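Let Your Sleeves Be Too Long

I have a theory that you can judge a sweater by its cuffs, and I will defend it to anyone who stands still long enough. The body of a sweater is easy. The cuff is where all the trouble happens, and it's the first part I look at when I'm pawing through a rack.

My old Flendano pullover is the one that got me thinking about this. I bought it in September years ago, wore it to death, and the sleeves were always a good inch too long. My friend Shiela Aquino kept offering to shorten them (she's very good with a needle, and very bossy about it). I kept saying no! I like a sleeve that slumps down over the wrist and piles up a little. It feels like the sweater is relaxing along with you.

Shiela thinks a cuff should end right at the wrist bone and stay put. She pushes hers up to do dishes, pulls them back down, and they behave. Mine go baggy by lunchtime and I truly don't care.
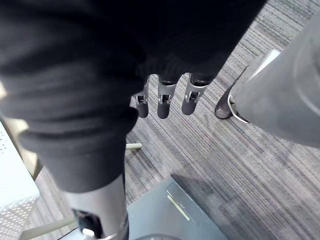 Black is the best color for this kind of slouching, by the way. In gray or cream a bunched-up sleeve can look like you borrowed somebody's laundry, but in black the folds just sink into each other and it all looks kind of deliberate. A soft knit or a fleece does it best. Stiff cotton sort of stands away from you and sulks.

So please, before you pay someone to take up your sleeves, wear them long for a week. Shove them up, let them fall, see if you miss your wrists. I gave Shiela a black one for her birthday, a size too big - she has worn it twice that I know of, cuffs folded back both times.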